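Workshop notebook, bench 3
8 September 2025

Second go at the Minidach. Wiesława maiden-flew it on Saturday and came back saying the new props had cured the wobble. I have my doubts. A quad that wobbles on the way down through its own wash will stop wobbling if you fly it gently, and she flew it gently. I'd have done the same with a frame that still has its paint on.

Props off, arms checked. Front left motor has a trace of play in the bell that the others don't. Leszek says that's within what you get from Drureck out of the bag. Maybe. I have four Drureck motors on the old frame and none of them does it. Swapped it for the spare, kept the suspect one in the tin with tape round it. DO NOT put it back in the good box, Damian.

Soft mounting: took the flight controller off its stack and found one rubber grommet pinched flat under the nut. So the board was sitting hard against the frame on one corner the whole time we were arguing about filter settings. I'm not claiming this is the fault. It could have been like that since April, when it flew perfectly well by all accounts (all accounts being Bienvenido's, and he likes everything). New grommets in, nuts just nipped up, no more than finger tight plus a bit.

Tune: Lena wants to load the Nghiêm preset because somebody at the Brarncombe meet runs it on a similar build. Similar how? Different battery position, different props, and he carries a full size camera. I've read the notes that come with the preset and they're mostly praise. We'll fly it on defaults first. If defaults are bad, at least we know what they are bad compared to.

Plan for the next flight, same pack, same field if the wind allows:
- hover, 2 minutes, land, feel the motors
- 5 straight climbs with a throttle chop at the top
- repeat with D gain down a notch
- only then the preset, if Lena still wants it

Feeling the motors is crude but I trust my thumb more than the temperature readout, which has told me 50 degrees on a cold bench before now. Have asked Bienvenido whether the sensor is any good. He says yes. He sold it to me.

Battery note. The pack marked with red tape sags early. Wiesława thinks the charger is under-filling it, I think the pack is tired. We could settle it by charging it on the other charger, and I've written that down here twice already in other entries without either of us doing it. Labelled it for hover tests only.

GPS rescue: still off. Leszek showed me his working at the weekend, and it did come back, but it came back on a calm day over open grass with him standing there ready on the sticks. I'd like to see it do that in a crosswind before I rely on it near the trees.

To order: grommets, one motor to replace the spare, prop nuts. Damian to check what's in the drawer before I pay postage again.

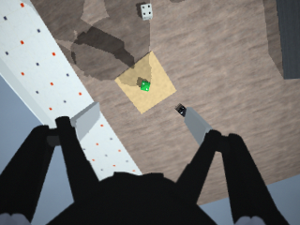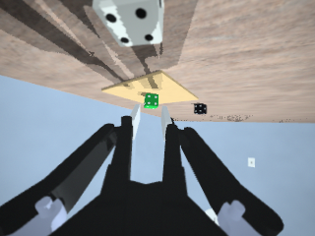
Renders, black gripper at the tabletop. There are dice in both.

Bench 3 notebook | Contact: ask at the workshop | © the authors of each entry | Back to top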